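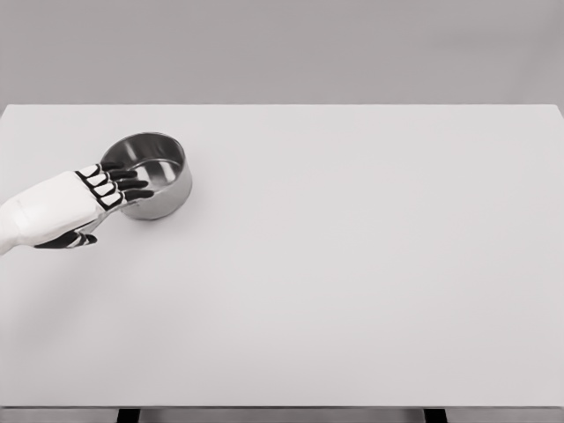 Ulow Simulation Kit: Frequently Asked Questions

What does the Ulow kit include?
The kit includes a simulated arm with a five-digit hand, a plain table setting, and a library of household objects such as saucepans, bowls and cups. The library holds 179 objects. Sample programs for reaching, touching and grasping are supplied with every license.

Do I need to own a robot to use it?
No. All work is carried out in simulation on a standard workstation. Customers who own a Junden hand may purchase the Junden connector separately.

Can I change the table and the room?
Yes. Table size, surface color, wall color and lighting may be edited in the settings file. The default setting is kept plain, with one object on the table, and loads fastest.

Are the fingers controlled separately?
Each finger and the thumb may be given its own commands. Users may also select a preset hand shape and adjust it from there. Presets are listed in chapter 2 of the manual.

How is contact with an object recorded?
The software logs the contact point and force for each fingertip at every time step. Logs are saved as plain text and may be opened in any spreadsheet program.

How many trials can be run at once?
The Standard license permits 1,000 trials per batch. The Dunoletti license, intended for departments and larger laboratories, permits 3,000.

May I add my own objects?
Yes. Models must be closed meshes with a stated mass. Objects with thin walls, including pans and cups, should be checked with the Rebelo mesh tool before use. Models that fail the check will load but may give unreliable contact readings.

Is there a trial version?
A trial version is available to schools and registered companies. It contains the full arm and hand and a reduced object library. Trial files can be opened in the licensed version without conversion.

When is the next update?
The next update is scheduled for May. License holders will receive a download notice at their registered address.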